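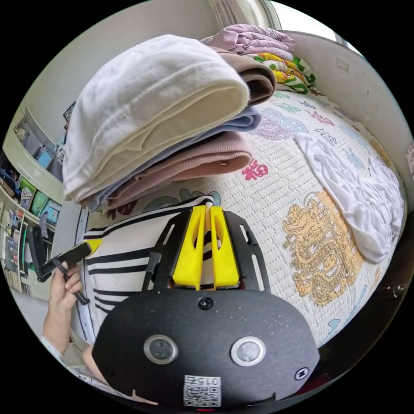

The quarterly review of household clothing was carried out at our address in Ilcombe during June, in accordance with the procedure adopted the previous year. It is the practice of this household to complete all folding on the bed in the back bedroom, which receives good daylight from mid-morning and stands close to the shelving unit. The white garment with black horizontal stripes was dealt with on the quilted mattress cover, the one with the golden dragon and the pink 福, and the folded garments were stacked at the far side: cream-white on top, then brown, then lavender-blue, then dusty pink at the bottom. The order of the stack does not reflect any system of color. It reflects the order in which items left the drying rack.

Readers of earlier entries will recall that the previous review was conducted on the living room floor and took most of a Saturday-length day. That arrangement was discontinued. The bed is at a more suitable height for the back, and garments placed on it do not collect hair from the rug. Bedding other than the mattress cover is removed beforehand, and the blanket is folded and moved to the head of the bed, against the wall.

Striped knitwear continues to present difficulty. When such a garment is folded in thirds, any error in the first fold is plainly visible in the stripes, and the whole must be opened out and begun again. My sister-in-law, Salma Lahlou, recommends matching the stripes at the side seams before the sleeves are brought in. I have adopted this recommendation in full. She also recommends ironing first, and that proposal remains under consideration.

Items were assessed under 3 headings: retained, repaired and passed on. The retained group was the largest, as it has been on every occasion to date. Two cardigans and a pair of work trousers were assigned to the repair basket – one cardigan for the second time – and will be attended to when the correct buttons have been obtained. The shop on Nyarko Street no longer carries them. Garments to be passed on were bagged and delivered to Senyo Eshun, who was traveling to Bikthorpe the same evening and had kindly offered space in his car.

A limit of 90 garments per adult was proposed in this household last winter. It has not been met by either adult. I wish to record that formal occasion wear was excluded from my own total by prior agreement, and that scarves were not discussed.

The winter coats will be reviewed separately in October, once the hall closet has been repainted. The paint has been purchased. It is a slightly warmer white than the one on the bedroom wall, and a second coat is expected to be necessary.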